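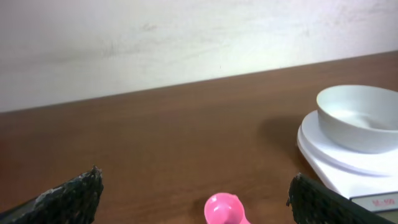 Perkik Weighing Set: equipment and budget notes

Version 3, revised October 6, 2025
Maintainer: Suryani Setiawan
Purchasing: Hakim Kusuma

Contents

This folder holds wrist camera recordings of scoop-and-weigh tasks, plus the parts list used to cost a second station at Wiltport. It does not include the controller code. Each recording has one video file and one log of joint positions.

Recordings in this version: 189
Recordings passed by a reviewer: 162

Station parts

Arm and controller: one of each, already owned
Wrist camera: one, plus one spare
Gripper finger pads: dark textured covering, treated as a consumable
Kitchen scale: digital, white, red numerals
Bowl: white, straight-sided
Scoop: pink plastic
Table: any flat top with room for the scale and a clear area for the scoop

Budget for the second station

The ceiling is 3,370 and excludes the arm, which comes under the Santoso lease. Pads are costed at up to 100 per quarter. Bayu Chin's September estimate left out the spare camera; use the figures in budget.csv instead.

The scale line is still open. Small numerals are hard to read from wrist video, so weights should not be taken from the images. A scale with a data output would remove the need for hand-entered weights - Adi Majimbun is getting two quotes. Keep the platform wide enough for the present bowl.

Lead times

Pads are ordered through Melska together with the camera mounts. Place the order before the table is booked in. Scoops and bowls can be bought locally and need no purchase request.

Known gaps

Weights are missing from some early logs.
No costs are given for floor space or power.
Pad wear is not recorded per session.

Changes to the parts list go to Saodah Ismail for approval.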